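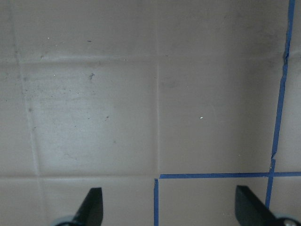
Figure 19.1 A pale, matte surface divided into large square panels. Blue tape follows some of the seams on the right; scuffs and small dark specks show most clearly on the panel to the left of centre.

CHAPTER 19
Inspecting and Marking Out Work Surfaces

Homa Ranjbar and Thu Vương

Learning aims

When you have finished this chapter you should be able to:
inspect a plain surface and record its condition;
tell loose dirt from a fixed mark;
lay and lift marking tape without harming the surface;
fill in a surface record sheet.

19.1 Why surfaces are inspected

Most work in a shop, kitchen or training room begins on a flat surface, and the state of that surface affects everything placed upon it. A grain of grit beneath a sheet of card will leave a dent. A raised seam will tip a small part. Pale surfaces are often chosen for fine work, as they show dirt early, but they also show every scuff and may look worse than they are.

The panel left of centre in Figure 19.1 carries faint grey streaks and one small dark smudge. A trainee might be tempted to write "dirty" on the record sheet and reach for a cloth. The word is of little use to the next reader. The entry should state which panel is affected, what kind of mark is present and whether it moved when tested with a dry fingertip. Specks that move are entered as loose. Marks that remain are entered as fixed and are tested again after cleaning.

19.2 Seams and panels

Where a surface is divided by seams, the panels provide a ready means of giving a position. Number them from the corner nearest the door, working left to right, and keep the same numbering for as long as the surface is in use. Seams should be inspected separately from the panels, with the light coming from one side.

At the Rikumville training rooms, trainees complete Sheet 302 before the first session on Tuesday and file it with the room log. The sheet has 2 columns, one for panels and one for seams. Both must be signed.

19.3 Marking tape

Tape is used to set limits on a surface: where work may be placed, or where one task ends and the next begins. Wipe the line and let it dry before laying the tape. Press from the middle outwards. To lift it, fold the end back flat upon itself and pull slowly.

Key terms: panel, seam, scuff, loose mark, fixed mark, record sheet.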